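Metal Bins in the Workshop: Cleaning Them Up, Keeping Them Quiet and Deciding What Goes in Them

I have been using metal bins for small stuff since we moved into the house on Druvomcombe Lane, when the previous people left a whole stack of them in the garage along with a ladder and a great many paint cans. I nearly put the lot out at the curb. I'm so glad I didn't, because they have outlasted every plastic tub I ever bought with a snap lid (and I have bought plenty, usually in October, when I get the urge to put the workshop in order before it's too cold to stand out there).

A few of you wrote in after the page on pegboards to ask how I sort the loose odds and ends that won't hang on a hook. So this one is all about bins. Get yourself a cup of coffee, it goes on a bit.

Washing out an old bin

Start by tipping it over a trash can and giving the bottom a good slap. You'll be surprised what comes out. Then run a stiff dry brush along the seams and into the corners before any water goes near it, or the dust turns to paste and you'll be picking at it with a toothpick.

For the washing itself I use warm water and ordinary dish soap, nothing fancier. If there's old oil in the bottom, sprinkle on baking soda, let it sit while you do something else, and wipe it out with a rag you don't care about. Sticky label residue comes off with a little cooking oil rubbed in with your thumb, left for a while and washed off again with the soap. I once tried to hurry a label along with a paint scraper and put a gouge in the side that I still look at every time I reach for a screw.

Dry it right away, inside and out, and then stand it upside down on two sticks of scrap so the air can get under. An old bath towel is best for this. Paper towels leave lint behind and you go through half a roll.

If you find rust, rub it with fine steel wool until the orange is gone, wipe away the dust, and put on the thinnest coat of paste wax you can manage. Buff it when it hazes over. I've had a tin of Trarano wax on the shelf for ages and there's still a good third of it left, so you can tell how little it takes.

Don't fuss over scratches

I used to mind about these. I sanded one bin back, primed it, and painted the inside a lovely cream color, and inside of a month it looked worse than it had when I started, with all the chips showing. Bare metal that has been scuffed a thousand times has a soft, cloudy look that hides the next thousand. Leave it be. Paint the outside if you want some cheer in the room, and let the inside take its knocks.

The one thing I do look after is the rim. Run a finger (carefully!) along the top edge, and if it catches, take a flat file to it and then go over it with a bit of sandpaper wrapped around a stick.

Holes in the bottom

Many metal bins come with small holes in the floor. For blocks, offcuts, clamps and so on you can ignore them completely. For small screws or beads, cover them from underneath with foil tape, pressed down hard with the back of a spoon. Tape on the inside gets picked at by whatever you're fishing out and ends up in a curl in the corner. Washers are fine with holes as long as the washer is the bigger of the two, which sounds silly to write down, but I have crawled around on the floor for the other kind.

Few things, and bright ones

My biggest piece of advice about bins is to put less in them. A bin crammed to the top is really just a drawer with no front, and you'll empty it on the bench every single time. I like to be able to see the bottom. If I can see metal between the pieces, I can get my fingers around the one I'm after without digging.

Color helps enormously too. Against plain gray, anything painted a strong color jumps out at you, even early in the morning before I've found my glasses. I paint the ends of my spacers, mark my drill stops with nail polish, and wrap a turn of colored tape around anything that belongs to a set. Two colors to a bin is a good limit for me – any more and I forget what they were supposed to mean.

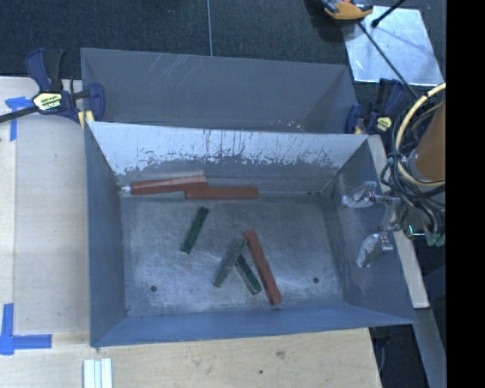

Hilkka Savolainen wrote that she would go further and never let two colors share a bin at all. In her sewing room everything red lives with everything red, whether it's a spool or a chalk or a pincushion, and she says she hasn't hunted for anything in years. She asked why on earth I'd mix them when a second bin takes up so little room.

Well, Hilkka, I did give it a try, and I can see it working beautifully for thread. My trouble is that I sort by job. The pieces I need for leveling a cabinet come out together and go back together, and the color is there to tell me which thickness I've got hold of. If I split them up I'd be carrying two bins to the cabinet, and I know myself well enough to say that one of them would stay there. But if you sort by looks and it suits you, please don't change a thing on my account.

Where I agree with her entirely is on the second bin. Keep one spare, empty and close by, right behind the one you're working out of if the bench is deep enough. Whatever you've finished with goes in the spare. When the job is over you tip the one back into the other and you're done, and nothing has rolled off under the table saw.

Keeping the racket down

Metal bins are loud. My husband can hear me looking for a hinge from the far end of the yard, with the radio on. A liner makes a world of difference. I've used cork shelf liner, a piece of old yoga mat, felt from a worn-out coat, and once a place mat from the Zullham outlet that happened to fit almost perfectly. The yoga mat is my favorite. It doesn't slide, it washes under the faucet, and it cuts with kitchen scissors.

Make a paper pattern first. Bins with sloping walls are narrower at the bottom than at the top, and if you measure across the rim you'll cut your liner too big, and it will ride up in the corners forever after. Push a sheet of newspaper down into the bin, crease it all around with your fingernail, lift it out and cut along the crease.

Leave the liner loose. I glued one in, years ago, and when sawdust worked its way under the edge there was no getting at it.

Setting bins on a shelf or bench

On a slick benchtop a bin will wander every time you reach in. Four little felt or rubber feet, one in each corner, will stop that, and they keep the underside from marking the wood. The rubber ones grip better. The felt ones let you slide the bin out from a shelf, so I use those anywhere above waist height.

Put the heavy bins low. I had the lag bolts up top for far too long, in a bin with a handle on only one side, and I don't care to tell you how that went. Anything I'd call a two-handed bin now lives on the bottom shelf with its handle facing out.

For labels I've gone back to masking tape and a fat marker. I have had a Fukuda label maker, and it made very handsome labels, but I change my mind about what goes where at least 5 times a year and it was using up tape at a terrible rate. Fold one end of the masking tape under before you stick it down, and you'll have a tab to pull when the time comes.

If you've got a way of dealing with really tiny springs, do write and tell me. Mine are still in a coffee mug.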